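I have been on the wrong side of the potluck argument for most of my adult life, and I'd like to switch teams in public.

For years I was a sign-up sheet person. I liked a grid. I liked knowing by the first of the month who was bringing rolls and who was bringing the green thing, and I got a little thrill (I know, I know) when every box had a name in it. When Brenda Lucero told me she was scrapping the sheet for our spring supper and letting people bring whatever they felt like, I told her she'd end up with eleven bags of chips. I said it kind of loudly, too.

She did it anyway, and I went home stuffed with the best food I've had at one of these things since I moved to Encombe.

So let me make the case for the messy potluck, from a convert. The trouble with the sheet is that it turns supper into homework. You come to it late, the fun slots are gone, and now you're down for "salad (leafy)." You don't want to make salad (leafy). You want to make your grandmother's potatoes, which you've been thinking about since Tuesday night's leftovers ran out, but potatoes are taken, and it would be rude to double up. So you buy a bag of greens at the store and pour it in a bowl and feel nothing. I have eaten so many of those bowls! I have brought them too.

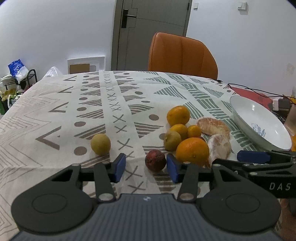 *Encombe Supper Club: Opinions Page*

When people cook what they want to cook, you can taste it. Macarena Bustos brought a pot of beans that she'd started the night before, and she stood next to it all evening like a proud parent, telling anyone with a spoon which peppers were in it. You can't assign that. If the sheet had said "side dish, warm," she'd have brought a side dish, warm, and gone to sit down.

Now, the balance question. Yes, we had too much dessert. We had a frankly silly amount of dessert, including three versions of lemon bars, and I tried all of them and formed strong views. Was anyone harmed? A few kids ate cake first and beans second. I did the same thing, and I'm a grown woman with a mortgage.

I'll give the sheet people one real point, and that's allergies. If somebody at your supper can't have nuts, you can't leave it to luck. But you don't need a grid for that, you need cards and a marker. Write down what's in the dish and prop the card in front of it. Brenda put a stack of blank ones by the door and people filled them out while they were still in their coats, and some of them got pretty chatty ("butter, more butter, sorry"). I'd keep the cards even if we went back to the sheet tomorrow, which I hope we don't.

The other thing I hear is that without a plan, the same few people do all the work. Maybe! But they did all the work with the plan, too. I used to spend the whole week before a supper sending reminders, and the folks who were going to forget forgot anyway and showed up with soda. Under the new way they still showed up with soda, and I hadn't sent a single message. I had a bath that week. I read most of a book.

And please, can we stop being snooty about the store-bought stuff? Some people work late. Some people hate cooking and love company, and a rotisserie chicken gets eaten down to the bones every single time. I've watched perfectly nice people apologize for a pie from the grocery store while everyone around them was reaching for it. Put it on the table, take the lid off, and go find a chair.

We have another supper coming in April, and there's been talk of a "light" version of the sheet, just categories, no names. I've been asked to support this as a fair compromise. I won't be. Categories are how it starts. First it's "mains," then it's "mains (hot)," and pretty soon I'm back at my kitchen table with a ruler, and I was not a pleasant person when I had the ruler.

I'm bringing the potatoes. If you were planning on potatoes, bring those too.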